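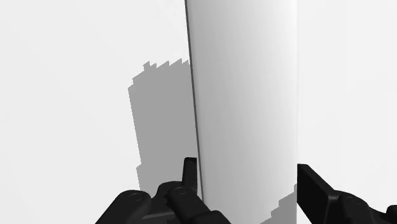 7th March. Visitors from Dresel were received in the simulation room at 11, with Lenuța Cozma presenting the Hutska setup. The first question concerned the wrist view, where the fingers stand open on either side of the tall gray panel and the shadow edges come out in steps. Ms. Cozma noted that the shadow map is kept at a low setting — a higher one slows the batch of 300 runs. Luminița Lungu asked that the setting be recorded with each batch.

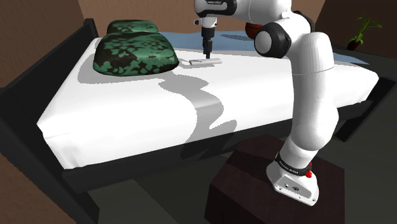 Discussion then moved to reset times between runs. Dresel requested the log for batch 44, and a copy will be sent once the file names have been corrected. The 2 open items (joint limits, camera delay) are assigned to Ms. Lungu and remain open until the April visit.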